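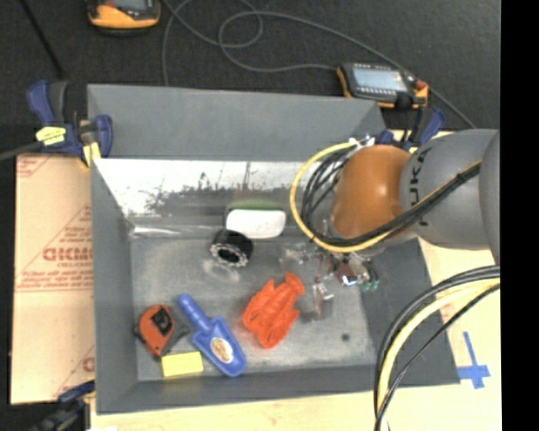

A single gray bin serves the whole ground floor of the Todorova family center in Pokadlow. Toys, scoops and tape measures are returned to it at closing and sorted again in the morning — a practice the center adopted in September.

"Parents wanted fewer containers," said Jussara Miranda, who directs the center. The previous arrangement required 20 labeled boxes. Staff now spend more than 50 minutes a week on sorting.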